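Notebook, bench 408, February

Sorting the odds and ends box, second go

Started after the tea break. The box from Ustemley has been under the window bench for too long and the stock sheet says 801 against it with no contents listed. Plan for the afternoon: get things out on the big table, decide what each one is filed under, write labels, put back what has a home.

Shoe first. Single trainer, brownish, thick white sole, long pale laces undone. Filed under footwear, single. The laces trail a good way over the table and will catch on everything in the box, so tie them before it goes back. Racket cover is black and red. I had it down under bags on the old sheet, which is wrong; moved to sports. The little grey-blue plush ball goes under soft toys, small.
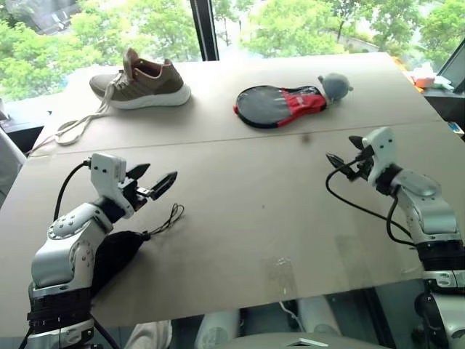 Table

Top needs a clean before we do any more. There is wrinkled clear tape stuck near the front edge and a small brown smudge further back. Scraper for the tape, damp cloth for the rest. Leave the seam between the two panels alone, Pramard are coming to look at it anyway.

Small things and metal

Steel cup: short, straight sided, goes under kitchen, metal. Stand it upright for storage, it rolls when it is left on its side. The folded black item near the thin black wires is still without a category. Put "fabric, black, folded" on the label for now and ask whoever packed the box. Wires to be coiled and tied separately. The Brekke trays are the right depth for them, tray 9 if it is free.
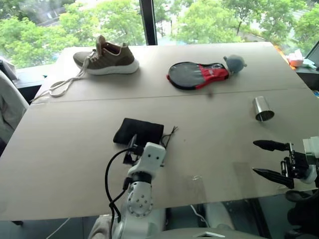

To do

Tie laces.
Label for sports shelf, 8 mm tape.
Change the racket cover entry on the Zastotum sheet as well as ours.
Look for the other shoe in the Ustemley crates. If it isn't there, mark the entry "single" and close it.
Order more cloths.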